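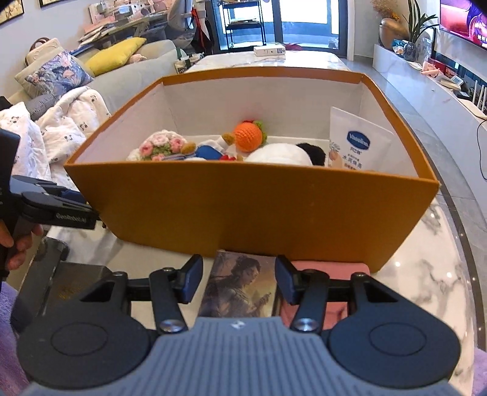 Photo: Binta Ezeani, course handout 4, April 2021

Looking after the hand-held grippers

Welcome back, everyone. Last time we got through charging and storage, so now we come to the part I enjoy most — the fingers and the tips. They do nearly all the touching, and they get far less attention than they deserve.

Start with the rubber tips. On the pair we work with they are blue, and a film of dust or skin oil shows up on them sooner than you would think. Wipe each one with a damp cloth, let it dry fully, and then close the fingers slowly by hand. The two tips should meet flat. If one edge touches first, please don't bend anything! Go to the screws at the base of the fingers, one on each side, loosen both a little, square the fingers up, and tighten them again in small turns, going back and forth between the two.

Then try a few things of different kinds, the way you would at home. A thin book or card standing on its edge is a fine test of whether the tips line up. Crocheted flowers and plush toys are harder to judge, as soft things squash and will forgive a crooked finger (I have been fooled by a stuffed animal more than once). A slippery packet will soon tell you if the rubber needs another wipe.

Check both grippers, left and right, even if only one has been giving you trouble. I like to do the left one first, out of habit.

Write down what you did in the Memham log — the date, which side, and whether you moved a screw. Spare tips are in the Bastix drawer, bag 226. If you take the last pair, put a note on page 20 of the log so I can order more.

For next time, please read the Igwe notes up to page 69.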